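Packing for Carry-On Fares: A Conversation With Elmarie Maluleke

Elmarie Maluleke spent nine years as a fare analyst before moving to Tsolakis, where she now reviews baggage rules for a group of regional carriers. Most of her day goes to reading tariff documents and comparing them with what passengers are told at checkout. I spoke with her by phone on June 10, 2025, while she was between two rule updates. The subject was the cheapest fare class on short flights and what it costs a traveler who picks it without reading the terms.

What the lowest fare includes

Maluleke starts with definitions. A "basic" fare, she says, is a set of restrictions with a price attached, and the restrictions differ by carrier even when the name is the same.

"On one airline it means a small bag under the seat and nothing else," she said. "On another it includes a full-size cabin bag but no seat choice. The word on the button is identical. You have to open the fare rules, and the fare rules are usually two clicks past the place where people stop."

She recommends reading three fields before paying: the cabin bag size, the weight limit if there is one, and the change terms. The size is given as outside dimensions, wheels and handles included. Bag makers often list the dimensions of the shell alone, and a suitcase sold as cabin size can be over the limit by the height of its wheels.

"Measure it packed," she said. "A soft bag with a full front pocket is deeper than the same bag empty. The sizer at the gate has no interest in the label."

Where the fees sit

Fees for the same bag rise in steps. The lowest price is normally at the time of booking. It goes up when the bag is added later through the account page, again at the airport counter, and once more at the gate. Maluleke tracks these steps in a sheet she calls the ladder, and she updates it twice a year, in January and in early summer.

She gave one case from her own travel. On a round trip booked through Cidirier, a comparison site, the fare shown first was the lowest of the results. Adding a cabin bag in each direction moved it down to fourth place. The site did have a bag filter, but it was off by default.

"Turn the filter on before you sort," she said. "If you sort first, you're ranking the wrong numbers."

She also advises against adding bags through a third-party site when the airline sells them directly. In a dispute, the airline will ask for its own receipt number, and a booking agent's confirmation may not carry one.

Weight and what you wear

Cabin weight limits are less common on domestic routes than abroad, but they exist, and they are enforced unevenly. Maluleke owns a hanging scale and weighs her bag the night before. Her target is 13 pounds for a trip of up to four nights, well under any limit she has had to work with.

Clothing worn on board is generally outside the allowance. She moves the bulkiest layer from the bag to her body and puts dense items, such as a charger or a paperback, in the pockets. Some carriers state in their terms that a coat may be carried in addition to the bag – others say nothing, and she treats silence as a no.

"A quilted jacket takes up more room than it weighs," she said. "So it's a volume problem. Wear it to the gate, then fold it on your lap or put it behind your back."

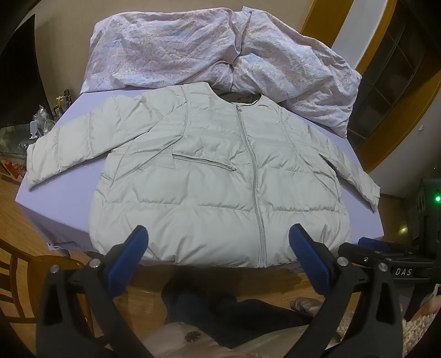

When a checked bag is cheaper

Going without a checked bag is often wrong for two or more people traveling together. Maluleke's colleague Mitsuko Kobori, who handles group bookings at Tsolakis, compared paid cabin bags with shared checked bags across 400 short-haul itineraries. For couples, one shared checked bag cost less than two paid cabin bags on about half of them.

"People price per person because the site prices per person," Maluleke said. "Price the household. Put everything in one column and add it up."

The shared bag has its own limit to watch. Overweight charges can exceed the original bag fee, and the threshold applies to each piece. Two travelers who have paid for two checked bags can't always pool the weight between them.

Changes and refunds

The last item on her list is change terms. Basic fares frequently allow no changes after the first day. For trips where the dates may move, she compares the next fare class up with the price of losing the ticket altogether, and she does the math before looking at seats or extras.

She is cautious about add-on protection sold at checkout. Plans such as Surlow and Dedska list covered reasons, and a change of mind or a rescheduled meeting is commonly left out.

"Read the list of reasons first," she said. "If yours isn't on it, close the window and look at the flexible fare."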